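**Fundas de móvil: ¿200 demos variadas o 60 muy limpias?**

**mbuhler** escribió:

Hola a todos. Soy Marlies Bühler, escribo desde Suiza y pido perdón por los errores, el español lo aprendí ya de mayor.

Estoy recogiendo demostraciones con pinza de mano para la tarea «tomar la funda y dejarla en la bandeja». El proyecto se llama Momo. Tengo 84 episodios aceptados y mi plan era llegar a 200. Mi compañero opina que es mejor parar en 60, todos con el mismo agarre y la misma velocidad, y tirar los demás. A mí me duele tirar trabajo hecho, pero quizás es solo sentimiento. ¿Qué harían ustedes?

**Kutwood** escribió:

Tu compañero tiene razón a medias. Con silicona el agarre importa muchísimo: si unas veces cierras por los bordes largos y otras por las esquinas, la política te saca un promedio que no sirve para ninguna de las dos cosas. Yo fijaría el agarre y variaría todo lo demás.

**giltix_ana** escribió:

No estoy de acuerdo con lo de fijar el agarre. En Giltix lo hicimos así y el modelo se quedaba parado cuando la funda venía girada. Nunca había visto ese caso. Si el agarre es único, al menos que la orientación de la funda no lo sea.

**Kutwood** escribió:

> Si el agarre es único, al menos que la orientación de la funda no lo sea.

Pero si eso es lo que he dicho: variar todo lo demás. La orientación es lo demás.

**giltix_ana** escribió:

Vale, lo leí rápido. Entonces solo discuto el número. 60 me parece poco para un objeto que se dobla.

**pruitt** escribió:

¿Y el cierre de la pinza lo grabas continuo o abierto/cerrado? Con piezas rígidas me da igual, con silicona no. En mi último conjunto, de 2837 episodios, tuve que volver a etiquetar una parte porque solo guardaba dos estados y la pinza apretaba siempre hasta el final.

**mbuhler** escribió:

Gracias por las respuestas, voy por orden.

El cierre lo grabo continuo. El agarre es casi siempre por los dos bordes largos, con la funda entre las dos mordazas. Fondo blanco liso en todos los episodios, y esto también me preocupa un poco, pero lo dejo para otro hilo.

Sobre la orientación: al principio yo colocaba las fundas siempre con el hueco de la cámara hacia arriba, por costumbre. Desde hace unos días las mezclo, y ahora hay también episodios con el dibujo cabeza abajo, como el del payaso en la funda verde.
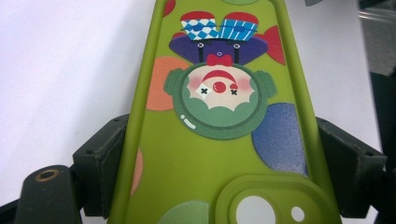
Lo que todavía no sé decidir es si los episodios viejos, los de una sola orientación, deben quedarse en el conjunto. Si se quedan, pesan demasiado. Si los quito, vuelvo casi a empezar, y esto a finales de abril no me hace gracia.

**pruitt** escribió:

No los borres. Guárdalos con una etiqueta y muestrea menos de ellos al entrenar. Borrar siempre puedes más adelante.

**Kutwood** escribió:

+1 a la etiqueta. Y que los siguientes sean todos mezclados hasta igualar.

**giltix_ana** escribió:

Yo sí los quitaría, la verdad. Los primeros episodios de cualquiera son los peores, se nota en las dudas de la mano antes de cerrar. Revisa los veinte primeros a velocidad lenta y me cuentas.

**mbuhler** escribió:

Revisé diez. En cuatro hay una pausa larga antes de cerrar, como dice Ana. Esos los aparto. Los otros los etiqueto y sigo hasta los 200, mi compañero ya lo sabe y no está contento.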